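Laundry Bag Tips for Anyone Trying Out Grippers

If you've got a pair of hand-held grippers at home or in the workshop and want to know what the fingers can really do, skip the wooden blocks and get a mesh laundry bag. I love these things! They're cheap, they slump differently every time you put them down, and they show up a bad finger pad in minutes.

Start with the bag puffed up on a plain table, and go for the edge where the plump part meets the flat netting. Flat black pads like to skate over mesh, so come in low and close slowly. 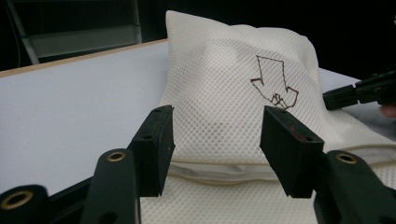
Mesh bag with the arrow outline, fingers still apart.

I compared two sets of pads, the Orkmont and the Stastdale, giving each 61 tries at the same grab. Orkmont was kinder to the netting. Stastdale held better on thick folds but kept catching in the holes — a dab of soft tape over the corners fixed most of that. Wipe the pads with a damp cloth between rounds, too. Lint builds up faster than you'd think.

A bag with a drawing on it is a big help when you go back through your clips, as you can tell at a glance which way it got turned. Mine has an arrow, which is perfect. 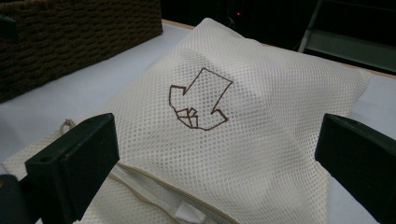 Zippers are the fun part! Pinch the fabric tape beside the teeth first, then try for the pull once the bag has stopped sliding around. Chun-yin Chiang got me onto opening the fingers wider than feels right before each approach, and my misses dropped right away (thank you!).

Next up is the Atolov controller, with the same bag and the same 61 tries. I'll add my notes in March.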